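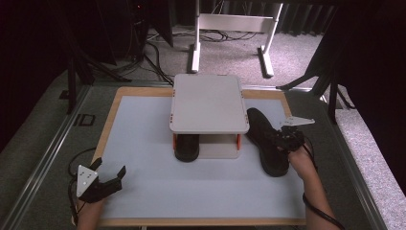

A Day at the Brodville Astrology Fair

March 6, 2025

I had wanted to go to the Brodville fair for years, and this time I finally got my act together and bought a ticket before they ran out. It's held in the old grange hall on Pestell Street, two floors, with the readers and chart people upstairs and the books, cards and tea on the ground floor. I got there when the doors opened and there was already a line down the steps!

I went straight up, as the morning talk was the thing I most wanted to hear. Xiaoyan Qian has been teaching house systems for a long time and she is wonderful to listen to. She put up one birth chart and drew it twice, once with whole sign houses and once with Placidus, and let us sit and look at it for a good while before she said a word. In the first version Mars was in the tenth house, in the second it had slipped back into the ninth. Then she asked the room which one sounded more like a person who had changed careers in midlife, and people got really loud (in a friendly way). She didn't pick a winner. She said she uses both and writes down where they disagree, and I've been doing that with my own chart ever since I got home. My Venus moves. I'm still thinking about what to do with that.

Lunch was soup and cornbread from the kitchen hatch, and I shared a table with a couple from Pakley who had come only for the moon planting workshop. They grow garlic by the moon sign and had a notebook full of dates going back to before they were married. I'd never paid much attention to that side of things, so I tagged along with them afterward. It was mostly gardeners, very practical, lots of talk about Taurus and Cancer for planting and the barren signs for weeding. I came away with a calendar and a promise to try it on my beans.

In the afternoon I booked a short reading at the Ngui table. I'd asked for something on my Saturn return, and what I got was mostly about my fourth house, family and home, and why I keep putting off the move. I won't go into it all, but I took 4 pages of notes and called my sister from the parking lot. Readings were 2 for the price of one if you came with a friend, so bring one if you can.

The book stalls downstairs were my downfall. There was a whole shelf of old ephemerides, some with the previous owner's pencil marks still in the margins, and I bought one covering the year my mother was born. I also found a used book on the lunar nodes that I've been hunting for forever.

A few things for anyone planning to go. The upstairs gets warm, so dress in layers. Take your birth time with you, written down, and the place too, as most of the readers will ask. The popular tables fill up by noon and the sign-up sheets are by the stairs, easy to miss. Parking behind the hall is free.

They're running a smaller evening in June, just talks and a potluck, with Xiaoyan back to do a session on rising signs. I've already put my name down.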